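Kurkness Tempered Glass Lid, Vented, Metal Knob
Item 1131
Sold by Koltineck Kitchen Supply

Home > Cookware > Lids and Covers > Glass Lids > Kurkness

Overview

The Kurkness lid is a round, clear tempered glass cover for saucepans, stockpots and deep skillets. A stainless steel rim is rolled around the full perimeter of the glass. The knob is metal and fastens through the center. The lid is sold on its own as a replacement or spare and fits any pan with a matching inside rim diameter, including the Grestwood and Gounder lines we carry.

Sizing is by the inside diameter of the pan, measured across the top from inner wall to inner wall. Do not measure to the outside of a flared or rolled edge. Do not measure the old lid; its rim overhangs the pan and will give a reading that is too large.
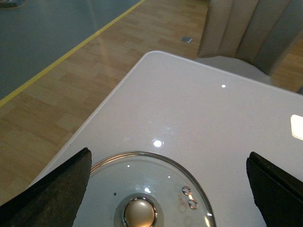

Reading time: 3 min

Knob

The knob is domed, with a brushed gold-toned top set in a chrome ring collar. The collar spreads the load where the knob meets the glass. A single screw comes up from the underside with a flat washer against the lid. Tighten by hand with a screwdriver until the knob no longer turns, then stop. Power drivers are not to be used on this part. Overtightening puts a point load on the glass around the center hole and can cause it to crack later, with no warning, while the lid is in use.

The knob is solid metal and conducts heat. Use a dry pot holder at all times on the stove and after any time in the oven. Replacement knobs are stocked separately and ship with screw and washer.

Vents

Two small round steam vents are set near the rim, to the right of the knob when the lid is turned as shown. Each is ringed with metal to protect the edge of the hole. The vents have no slide or cap and stay open. For a rolling boil, or for starchy liquids such as pasta water, offset the lid on the pan to give more relief.

Turn the lid so the vents face the back of the stove before lifting. Lift the far edge first. Check the vents for dried food after each wash and clear them with a soft brush or a wooden toothpick. Metal skewers can chip the glass under the ring.

Specifications

Type: flat-rim lid, vented
Body: tempered glass, clear
Rim: stainless steel
Knob: metal, domed, brushed gold-toned top, chrome collar
Vents: 2, fixed open
Fits pan inside diameter: 280 mm
Oven limit: 350 °F
Broiler: no
Microwave: no
Dishwasher: yes, top rack
Warranty: 3 years, home use

Care

Wash before first use with warm water and dish soap. Let the lid cool to room temperature before it goes into water. Cold water on hot tempered glass is the most common cause of breakage we see on returns.

Use a soft sponge. Scouring powder and steel wool leave fine scratches in the glass and weaken it. Hard water film comes off with white vinegar left on for 5 minutes, then rinsed. Dry the channel under the rim with a towel, as water held there will spot the steel. Chlorine bleach should not be used on the rim or the knob.

A lid with a chip, a deep scratch or a loose rim should be taken out of service. There is no repair for the glass.

Storage

Store flat with the knob up, or upright in a lid rack with coated wires. If lids are stacked, put a cloth or felt pad between them. Do not hang the lid by the knob from a narrow hook.

Compatibility

Grestwood saucepans and stockpots: fits where the inside diameter matches. Seats on the inner ledge.
Gounder deep skillets: fits where the inside diameter matches. On older Gounder skillets with a pour spout, the lid will leave a gap at the spout. Cooking is not affected, but simmering liquids will reduce faster.
Pressure cookers: not compatible. This lid does not lock or seal.

Shipping and returns

Ships in a fitted carton with corner inserts. Keep the carton until the lid has been checked. Report breakage in transit within 5 days of delivery, with the item number and your order number. Unused lids may be returned in the original carton. Orders placed on Saturday are packed the next business day.

Related items

Kurkness replacement knob, screw and washer
Kurkness lid without vents
Gounder wire lid rack, coated
Grestwood felt pan protectors, set of 3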